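Snood (neckwear)

A snood is a closed loop of fabric worn round the neck, and sometimes pulled up over the back of the head. I get asked all the time whether it's just a scarf with its ends sewn together, and my answer is nearly always "well, sort of"! The word is much older than the garment most of us mean by it now. It first meant a band or ribbon for the hair, then a net that held the hair at the back, and only later the cosy tube you pull on before walking the dog. In this article I'm sticking to the neck kind, though I'll come back to the hair net in a bit.

Snood, cowl and infinity loop

People use these three names as if they were the same thing, and in shops they more or less are. I keep them apart like this. A cowl is short and sits close, with a soft drape at the front. An infinity loop is long and thin enough to go round twice. A snood is the wide one in between, deep enough to cover your ears if the wind gets up. My own pattern, which I call the Irkwood (after the lane where I first wore it), is worked on 100 stitches and uses 8 mm needles, and it comes out just deep enough to reach my nose. If you knit tightly, go up a size. I mean it, a stiff snood is a miserable thing and it'll rub your chin all winter.

Fabrics

Knitted wool is what most people picture, but you can make a snood from nearly anything that bends. Jersey is lovely and light, fleece is warm and forgiving (no fraying, hooray), and a brushed cotton is my favourite for the weeks when it can't decide whether to be February or spring. I buy my wool from Motton, who dye a very good mustard, and my cottons from Pronico.

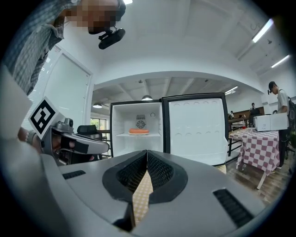
Woven cloth behaves quite differently from knitted when you make it into a loop, and it catches a lot of beginners out. It has hardly any stretch, so the loop must be big enough to go over your head with room to spare, earrings and all. Cut on the bias if you can bear to waste a bit, as it will fall in much softer folds. Checks are a great place to start. Something quiet like a beige and white goes with every coat I own, and the lines of the pattern show you straight away if your cutting has wandered. Match the checks at the seam and you'll hardly find the join. I turn mine through a gap of a few inches and close it by hand with a slip stitch.

The hair snood

Back to the net, then. The hair snood was popular in the 1940s, when it kept long hair tidy and looked rather smart with it. Most were crocheted, and plenty of people still make them for dances and vintage weekends. I've made one, in a fine black cotton called Alcaraz, colour number 794, and it took me so many evenings that I've never had the heart to start another. It does look gorgeous with a red lipstick, mind you.

Wearing and washing

Pull it on before your coat and then tug the front down a little so that it sits in folds. Long hair can go inside for warmth or outside if you've just had it done. With a wide one you can add a half twist at the front, and I think that suits a plain fabric best.

Wool snoods want a cool hand wash and a flat dry. Never hang one over a peg, it'll grow a point like an elf's hat. Cotton and fleece are happy in the machine, though I leave mine to soak for 20 minutes first if there's make-up on the edge (there is always make-up on the edge). Fold them into a drawer and keep the wool ones in a bag with some lavender.

Page last updated 28 May 2018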